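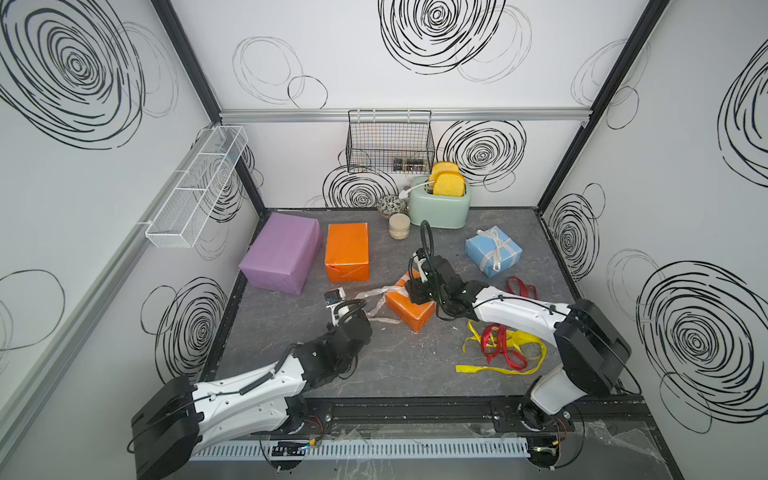
Setting up contact-gated handoffs in Heder

Applies to a two-arm cell with one wrist camera per arm and one fixed camera. You need a working Heder install, calibrated extrinsics and the Pranix perception package. The task used throughout is gift wrap: boxes, satin ribbon, one arm holding while the other works.

A handoff in Heder is a transfer of responsibility for an object between two arm controllers. By default it fires on pose: when both grippers are inside the object's bounding volume, the planner releases the first arm. With rigid parts this is adequate. With wrapped boxes it lets go too early, and the box tips. Gating the transfer on contact fixes this.

1. Turn off the default trigger

Open the cell config and set handoff.mode to contact. Leave handoff.timeout alone for now. Restart the planner process; a hot reload picks up the new mode but keeps the old trigger subscribed, and you will get both.

2. Define the hold state

Add a state called hold to the arm that presses the box. It needs three fields: the axis of the press, the force ceiling and the dwell. Use the box normal for the axis. Start with a dwell of 50 ms. The force ceiling depends on the stiffness of the box, so start low and raise it until the box stops sliding when the other arm pulls ribbon.

Do not use joint torque alone as the contact signal. Cable drag at the wrist shows up as torque, and it changes with arm pose. Record a free-space sweep first, then subtract it as a baseline.

3. Check what the wrist camera sees

Run the segmentation preview with the arm parked over the box it will handle. Move it through the approach by hand and watch the mask on each step.

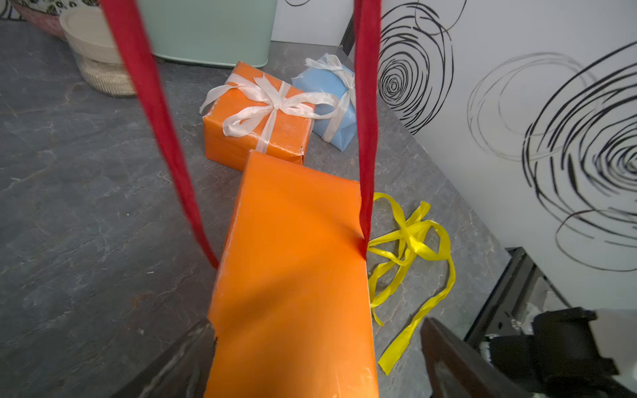 PERCEPTION

Two things need attention in a view like this. The large orange box and the smaller one behind it share a color, so a color prior merges them as soon as their outlines touch. Set segment.prior to depth_edge for any class with more than one instance. The red strap crosses in front of the light blue box, and an occluder that thin will split a mask in two. Turn on merge_across_occluder and give straps and ribbons their own class, or the planner will treat the halves as separate boxes.

Gripper fingers should be masked out with the URDF projection. If they still show up in the object mask, the wrist extrinsics are off. Recalibrate before tuning anything else.

The printed spirals on the wall panels are useful for checking drift in the fixed camera — pick one and log its center between runs.

4. Fuse the two views

Set fusion.primary to the fixed camera during approach and to the wrist camera once the gripper is inside the object volume. The switch needs hysteresis. Without it the pose estimate jumps between sources and the arm twitches near the boundary. A hold-off of 20 control ticks is a sane default.

Ribbon piles should not get a pose at all. Mark the class as deformable, and Heder will pass a point region to the grasp sampler. Cap the sampler at 700 candidates. Higher caps slow the loop and tend to return near duplicates.

5. Run in shadow mode

Start the planner with --shadow. Contact gates are evaluated and logged, but no release is sent. Look for gates that open while the force trace is still rising. These need a longer dwell.

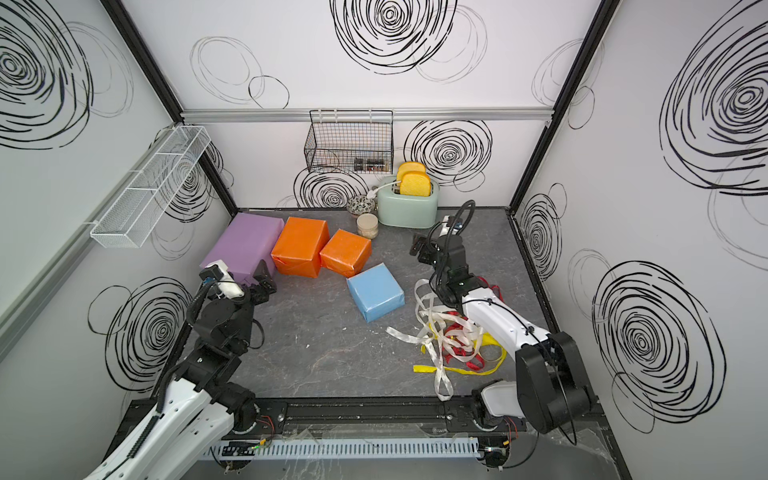

STEDSIDE, June — Notes added after the move to Heder 3, by Kamala Lobo.

The config keys above are unchanged. Two behaviors are different.

Deformable regions are now merged by class. A heap of white satin, red and yellow strands comes back as one region unless you set split_by_color. For untangling, set it. For clearing the table, leave it off.

The hold state now yields on timeout where it used to fault. If you depend on the fault to stop the cell, set hold.on_timeout to fault explicitly. The Kotian bridge reads this key at startup only, so restart the bridge after any change.

Old shadow logs can be replayed against the new planner with the --legacy-gates flag. Torque baselines cannot be carried over and must be recorded again.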